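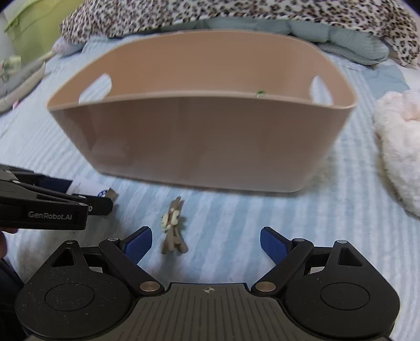 Notebook, June. Basket sorting, two-gripper set

Started 09:20. Present: Afaf Geagea and me. Henrik Lindemann looked after the recorder until lunch. Frauke Haberkorn is to check labels later.

Question for this block

Does a wide opening at the start of the approach help the policy, or does it only make the demonstrations look tidy? The Predurby set was recorded with no rule about opening. Some approaches start nearly shut, some fully open, and the trained policy hesitates above small items in a way we put down to that. In this block the jaws are fully open before the tool comes within a hand's width of the item, every time.

Task: loose items into the peach plastic basket, on the bed. The bed stays as it is between episodes, leopard-print bedding and cushions included. Only the item positions and the basket angle change.

Rules agreed before the first episode

Open fully, then approach. Item between the pads before any closing starts.
Close in one movement. If the first close misses, back off and begin again from fully open. No nibbling at the item.
Lift above the rim before moving sideways.
Release inside the basket, then withdraw straight up.
Second gripper stays out of the space over the basket unless it is steadying the wall.

Afaf asked whether a restart after a miss should count as one episode or two. Decided one, with the miss tagged. Splitting them would throw away the recoveries, and those are what the Tiedemann run lacked.

Recording

First batch of 20 episodes, single item each. Three were rejected: 4 and 11 for sideways movement below rim height, 17 for a late opening. The small brown and cream animal figure went well from the front and badly from the side. It is narrow one way and all limbs the other, so the pads meet on different parts of it depending on approach. Kept both approaches in.

Soft items are easier to hold and harder to let go of. The orange knitted piece clung to one pad on release in two episodes. Afaf opened and closed once more to free it. Tagged as "second release", not as a miss.

Clear bags give the depth estimate trouble. With the herb bag the estimated surface jumps between the plastic and the contents from one step to the next. The trajectory itself is fine because it comes from the tool pose, but anything we derive from depth in those episodes should be masked.

Second batch of 12, several items per episode, basket filling up as it goes. Packets that landed flat towards the back of the basket floor were left alone. The temptation is to tidy them. Do not.

Boxes

The white box marked PREFERRED HOTEL SUPPLIES is the one rigid item with flat faces, and so the best check on pad alignment. Upright in front of the basket, long side towards the operator, pads on the two ends. Gripped this way it gives a clean width reading on closing, and the value repeats to within 3 mm across the batch. Lying down it does not repeat nearly as well – the pads ride up on the edges.

Pads angled in on the box, with the basket directly behind, so the lift has to come before any forward motion:

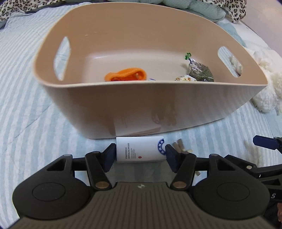
Result so far

Trained overnight on both batches plus the older material, 1314 episodes in all, with the opening rule passed in as a flag. Evaluated with the flag on and off, same start positions.

Flag on: the hesitation above small items is mostly gone. First-close success is better on rigid items, unchanged on soft ones. Flag off: the old behaviour comes back, which at least says the flag is being read.

One side effect. With the flag on, the policy opens fully even next to the basket wall, and the outer side of the linkage touches the rim. The demonstrations never started that close to the wall, so it has nothing to go on. Needs its own batch.

Not convinced by the soft item numbers either way. Too few starts, and the knitted piece accounts for most of the failures.

To do

Batch with start positions against the basket wall, both ends.
Mask depth for the clear bag episodes (Henrik).
Frauke H. to relabel "second release" in the Tiedemann run so that the two sets can be compared.
Ask Ingeborg Grube whether the Stulteo converter keeps the miss tags. The last export dropped them without a warning.
Repeat the box width check after the pads are changed.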